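Submitting your first batch job on Clillolen

Updated 01/03/2025 by Anikó Veres, user support

This page takes you from a new account to a finished job on the Clillolen cluster. It assumes you can open a terminal and edit a text file. If you have used a Slurm system before, skip to step 3, but read the part on scratch space in step 2 because our rules differ from most other sites.

Before you start

You need an approved project and a login name. Project leads request both through the Wurker portal, and new accounts normally work the next morning. You also need an SSH key. Passwords alone are not accepted on the login nodes.

Step 1. Log in

Open a terminal and connect with ssh, using the login name from your welcome message and the host address printed under it. The first time you connect you will be asked to accept the host key. Compare it with the one listed in the portal before you type yes.

You will land on one of the two login nodes. They are shared by everyone. Editing, compiling and moving small files are fine there. Anything that runs longer than a few minutes belongs in the queue, and long processes on the login nodes are killed without a warning.

Step 2. Put your files in the right place

Your home directory is small and backed up nightly. Keep source code and job scripts there. Input data and results go on scratch, which you reach with:

cd $SCRATCH

Scratch is not backed up. Files that have not been read or written for six weeks are removed. Changing the date on a file with touch does not protect it — the cleanup tool looks at the access log.

If your work produces a great many small files, such as rendered images or per-step output, pack them with tar at the end of each job. The file system slows down badly for everyone when one directory holds more than roughly 3,000 entries. 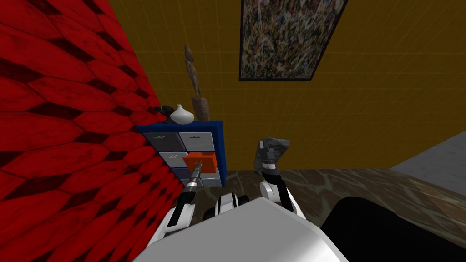

Step 3. Write the job script

Create a file called first.sh in your home directory with these lines:

#!/bin/bash
#SBATCH --job-name=first
#SBATCH --nodes=1
#SBATCH --ntasks=2
#SBATCH --time=00:05:00
#SBATCH --partition=short

module load gcc
srun hostname

The script asks for one node, two tasks and five minutes. The time limit is a hard one. When it runs out the job is stopped, whether or not it has written its results. Ask for a bit more than you think you need, but don't ask for the maximum every time. Short jobs fit into gaps in the schedule and start sooner.

Step 4. Submit and watch

sbatch first.sh

Slurm answers with a job number. To see where the job is in the queue:

squeue -u $USER

PD in the ST column means pending and R means running. Once the job disappears from the list it has ended. Look for a file named slurm- followed by the job number and .out in the directory you submitted from. It should contain the node name twice, once for each task.

To cancel a job, use scancel and the job number.

Common problems

"Invalid account or account/partition combination": your project has no hours on that partition. Ask your project lead to check the allocation.

"module: command not found": the first line of the script is missing or has a typo.

Job stays in PD with reason QOSMaxJobsPerUserLimit: you already have the allowed number of jobs running. It will start when one of them finishes.

Executable built elsewhere fails with "Exec format error": the compute nodes on Clillolen are Arm-based, so programs compiled on an x86 laptop have to be rebuilt on a login node.

For MPI jobs across several nodes, see the next guide, written by Sreekumar Mudaliar. Questions about allocations go to Norbert Pálfi through the portal. The queue limits will be reviewed in April, and the new values will be posted on the partitions page.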